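Home > Help > Games & Puzzles > Ask

Pegs loose on white peg board
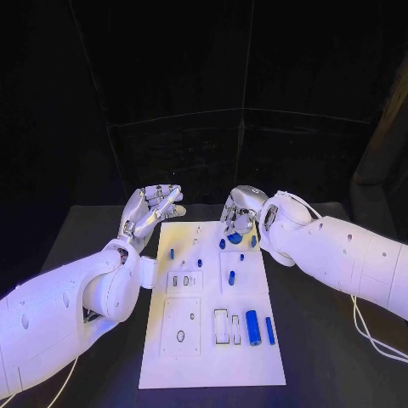
Got ours on Friday and love it, but the small pegs wobble if you so much as nudge the table! Anyone fixed this?

Troltora79
A wrap of thread tape round the foot of each peg. Go thin, or they'll jam.

Pratarard
buy a better board

Salgado39
I put a rubber mat under mine (bit of old drawer liner) and that helped loads.

Comments
Heltell: tape worked for me, ta
Troltora79: glad to hear it!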